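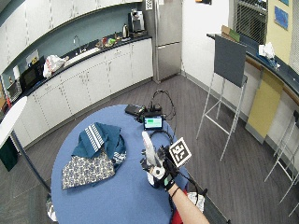 ## 1. Why tea towels

Our brief was to study "a small object with a large circulation". Other groups chose the paperclip and the bus ticket. We chose the souvenir tea towel, mostly on the strength of Albertina Teixeira's grandmother, who has 17 of them and has never dried a plate with one.

The question we settled on was simple: who buys a towel with a town on it, and what happens to the towel afterwards? Our tutor said this was two questions. We kept both.

## 2. Method

We wrote to three shops on the seafront. Grandamach Gifts replied the same day. Lobo replied after a month to say they had stopped doing towels and would we like to study fudge. The third shop had become a dentist.

We also handed out a questionnaire, printed in a run of 2,000, a figure chosen by the print room's price list and by no other process. We got 852 back. Several had been used for shopping lists, which we have kept in a separate folder.

## 3. What people told us

Most people who filled in the form said they had bought a towel as a present. Far fewer admitted to having been given one. We can't account for the difference, though Albertina suspects the drawer under the microwave.

The word "useful" came up constantly in the part about buying. In the part about using, people wrote "too nice", "won't soak anything up" and, in one case, "it has the cathedral on it". Linen owners were smug. Cotton owners mentioned ironing, usually in block capitals.

Grandamach let us look through their old order books. The lighthouse design has outsold every other since it came in, including the year it was printed back to front. The owner told us there were two complaints, both from people who lived in the lighthouse cottages.

## 4. Problems

The form asked for "age of towel" directly below "age", and a good many people swapped them. We have one respondent aged four with a towel of sixty-eight. These answers were left out of the charts.

We had also planned to compare towels from Prundar with towels from home, but the coach fare ate the budget. Section 6 now covers home only and is shorter than the contents page suggests.

## 5. Still to do

- Retype the Lobo letter, as the scan came out grey
- Ask Grandamach if we can quote the order books
- Return the grandmother's towels, ironed, before October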